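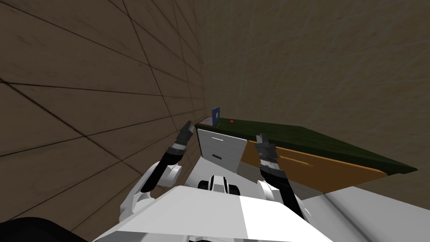
Oltus planner users – Help and discussion
Topic: Stale voxels between the fingers make the start state invalid (two arms, simulated desk)

ketelbinkie
Posted 25 November 2024

Hello all,

I work on a two-arm manipulation stack in simulation and I would like some advice before I rewrite a part that I would prefer to keep.

Our set-up is as follows. The simulator is Sezer. The planner is Oltus with the voxel world enabled. The arms are driven by Pallo, in position mode. The task is to bring both grippers from a rest pose in front of a desk to a pre-grasp above the desktop. The collision world is made only from depth: one head camera and one camera in each wrist. We do not give the planner the simulator's own meshes, as the same stack must later go to the real robot in Brostau.

The problem: in many episodes Oltus refuses to plan for the left arm and gives the message "start state in collision, link: finger_pad". When I draw the voxel map, I see a small cluster in the gap between the open fingers. In the last bad episode it was 222 voxels. The arm is standing still at this moment and the simulator reports no contact.

What I have tried:
- padding of the self filter from 1 cm to 3 cm. The message comes less often, but small things on the desktop disappear from the map too when the gripper is near them.
- clearing the map before each plan. Then the start state is valid, but the planner has forgotten everything outside the current view, and the elbow goes through the front of the desk.
- switching off the wrist cameras. This works well until the last part of the approach, where the head camera sees mostly forearm.

After a refusal the recovery routine goes back to rest and builds the map again. This costs 2254 ms, and in a long run it happens so often that the timing results are of no use.

Is there a known way to do this properly? I can post configuration if it helps.

grout_lines
Replied

Your second attempt is the correct one, I think, only incomplete. Clear the map, then add the desk as a fixed primitive. A desk does not move. You know where it is. Put one box for the top, one for the front, finished. We have done it so since August and the "start state in collision" message has gone completely.

Building furniture from depth in every episode is a nice demonstration but it is wasted computing time.

ketelbinkie
Replied

Thank you. For the simulator I could do this. In Brostau the desks are moved by the people who work at them, and the robot base is also not always parked at the same place. I would need to localise the desk first, and then I depend on depth again, only with one more module that may fail.

saltmarsh
Replied

Before anybody changes the architecture, could you show what the wrist camera sees at the moment of refusal? And do you know which camera the bad voxels come from? Oltus keeps a source id per voxel if you set keep_source to true. It is off by default.

ketelbinkie
Replied

I did not know about keep_source. I have switched it on and repeated the run. All the bad voxels carry the id of the wrist camera. The head camera gives none of them.

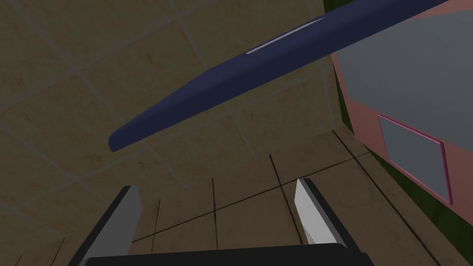 My first suspicion is now the finger model in the self filter. It is made from the closed gripper and is then moved with the joint value, and if this value is old by one or two cycles, the filter cuts in the wrong place. But I am not certain that this is everything. With the fingers open like this there is a lot of other geometry close to them in the image: the rounded end of the long navy object hangs above the gap, and the pink box stands directly to the right of the right finger. The filter works with an image mask and not in 3D. So at each border between a near finger and a far surface I would expect mixed depth, and mixed depth lands somewhere on the ray, for example in the middle of the gap.

saltmarsh
Replied

Then you have two faults and you should separate them. The test is simple.

1. Keep the arm still. Open and close the fingers slowly. If the cluster follows the finger with a delay, it is the time stamp.
2. Keep everything still, fingers too. Clear the map and integrate for a few seconds. If the cluster comes back, it is mixed depth at the edges.

Please do the second one first, it takes less time.

About mixed depth: is it possible in Sezer at all? A rendered depth image has one value per pixel and no averaging, unless you ask for it. I would look whether somebody has activated the sensor noise model, or whether the depth image is scaled down before it arrives at Oltus. A linear resize of a depth image makes exactly this sort of flying points.

grout_lines
Replied

I would like to disagree a little with the direction of this thread. You can repair the mask, and the time stamp, and the resize, and next month there will be another small cluster from another reason. The planner should not refuse a start state for a cluster of this size when the robot knows it is not touching anything. The finger force is zero, the joint error is zero. Why should a voxel be believed more than the arm itself?

In our branch we allow collision at the start state when the penetration is small, and we ask only that the path goes out of it and does not go deeper. It is a few lines of code.

saltmarsh
Replied

And what happens in your branch when the cluster is a real thing, for example a cable or a thin card between the fingers? The path goes "out of it" in any direction the sampler likes, and that may be sideways through the object. I have seen this option used with care and I have seen it used as a carpet to sweep under. On a position-controlled arm I would not do it. Pallo in position mode will push until the limit and it will not complain before.

grout_lines
Replied

We lower the speed for the first part of the path. But I accept the point for thin objects. Our objects are all bigger than a fist.

ketelbinkie
Replied

Results of the two tests.

Second test (everything still): the cluster came back at once. So saltmarsh was right to ask about the resize. There is a node between Sezer and Oltus which halves the depth image, and it used linear interpolation. I wrote this node myself and I am a bit ashamed. With nearest neighbour the cluster is almost gone.

First test (fingers moving): there is a delay also, smaller than I feared. The joint state of the fingers is published at 16 Hz, while the arm joints come much faster, and the filter simply took the last value. I now wait for the next finger value and interpolate between the two.

With both corrections I ran the approach again from the rest pose with both arms. The left arm had no refusal. The right arm had one, and here the voxels came from the head camera, so it is something different. 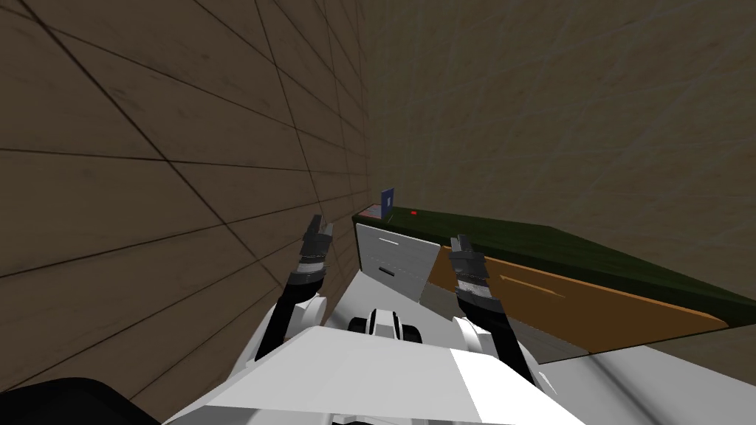

For this remaining case I think the reason is the extrinsic calibration of the head camera, or more exactly how I use it. The head joint can turn, and I read its angle once at start-up. When the head is turned afterwards, even by a small amount, the whole desk front moves in the map towards the grippers or away from them. At rest pose the distance between the fingers and the desk front is not large, and a rotation error at the head becomes several centimetres at the desk. The wrist cameras do not have this problem, as their pose is computed from the arm joints at each image.

Does Oltus have a mechanism to move voxels already integrated when the camera pose is corrected later? I did not find one in the manual.

voxelboer
Replied

No, there is no such mechanism. The voxel world stores the occupied cells in the base frame and forgets which image they came from. keep_source gives you the camera and not the image. If the pose was wrong at the time of integration, you can only delete all cells of this source and integrate again. The call is clear_source, and it leaves the cells of the other cameras alone, so you do not lose the elbow protection which you described in the first post.

A second remark. Do not trust a head angle which arrives in a different message than the image, even when you read it at each image. Ask Sezer to attach the camera pose to the image header. There is a switch for this in the camera settings. On the real robot you will need to do the interpolation yourself, in the same way you have now done for the fingers.

grout_lines
Replied

With clear_source I could even live without my fixed desk. I did not know this call. How long does it take in a big map?

voxelboer
Replied

It walks through all cells, so it depends on the size. For a map of a desk and the walls behind it you will not notice it in the planning time. For a complete flat you will.

saltmarsh
Replied

One more thing for the original poster, on the padding. When the mask is good you can bring it back to 1 cm, and I would do this only for the fingers and leave the forearm at a bigger value. The forearm has cables on many real arms and they are not in the model. Padding per link is possible in Oltus, but the names must be the names from the robot description and not the names of the collision groups. If the name is wrong it is ignored without a warning.

ketelbinkie
Replied

This explains one more mystery, thank you. I had padding per link in the file for a long time, with the group names.

State at this moment: pose from the image header is in, clear_source is called when the head angle changes by more than a threshold, padding is 1 cm at the fingers and 3 cm elsewhere. I have started a long run with both arms. I did not take the option of allowed collision at the start – if the message comes again, I prefer to see it.

I will write here when the run is finished, also if the result is bad.

grout_lines
Replied

Please post the planning times with it, and separately for each arm if you have them. I still believe the fixed desk is faster, and I would like to see by how much.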